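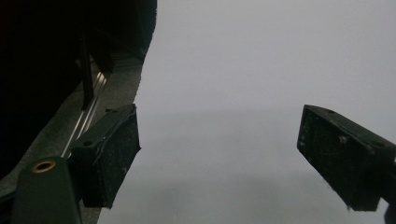
Week two with the grabber

So I've been out and about with the hand-held gripper again, and I have opinions! Those of you who only come here for the allotment posts can skip this one – the leeks will be back next time.

Quick recap for anyone new. Kwaku Essien, who I used to share a desk with, is trying to teach a robot arm to tidy up. Ordinary household tidying, cups and socks and post. The arm learns by copying, so it needs a great heap of examples of somebody doing the job properly, and the somebody is me (and Tülin, and a few others, but mostly me because I have the free mornings). You hold the gripper, you squeeze the handle, the jaws close, and the camera on it records the lot. Each go is called a take. Squeeze, lift, move, let go, done.

My total at the end of last week was 262 takes, of which 66 got thrown out. Sixty-six! I was quite put out until Tülin Tokgöz told me her first week was worse. Most of mine were binned for the same thing, and it's such a silly thing. I kept starting to close the jaws before I'd got them either side of the object. With your own hand you do that all the time, you sort of scoop as you arrive, and it works because fingers are clever. The gripper has two flat blocks and that's your lot. If the robot learns to close early it'll be swatting mugs off worktops all over Niltholm.

So now I do it Kwaku's way, which is to come in with the jaws wide open, stop for a breath, and only then squeeze. It felt ridiculous for a day or so and now I can't pick up my own toothbrush without pausing over it.

The jaws are getting scruffy, by the way. Dust specks, pale scuffs all over the dark green, a few thin curvy scratches on the right-hand one. I asked whether I ought to be cleaning them and Kwaku said wipe off anything sticky and leave the rest, as he'd like the robot to cope with a gripper that looks used. Fine by me, I'm not one for polishing.

What I hadn't expected is how much thinking goes into the bits where you're holding nothing. The approach matters as much as the grab. If I always come at a cup from the left, the robot will think cups are a thing you come at from the left, so I've been making myself go high, low, from the far side, from a daft angle with my elbow stuck out. Duarte Falcão does his in sets of six, changing the approach every time, and I've pinched that idea off him. Six goes, move the object, six more. By the fourth set my wrist is complaining, so that's when the kettle goes on.

We argue about mistakes too. Say I fumble a sock and get it second try – keep it or bin it? Duarte bins his. Kwaku wants some kept, so the robot sees what recovering looks like, but they have to be marked as fumbles in the notes, and I am dreadful at the notes. I've got a page here that just says "sock, bad, then good". Which sock? No idea.

Next week it's soft things and I've been told to bring a selection. I've got tea towels, a bobble hat and one very old cushion cover lined up. If you're local and have something floppy you don't mind me picking up over and over again, leave a comment!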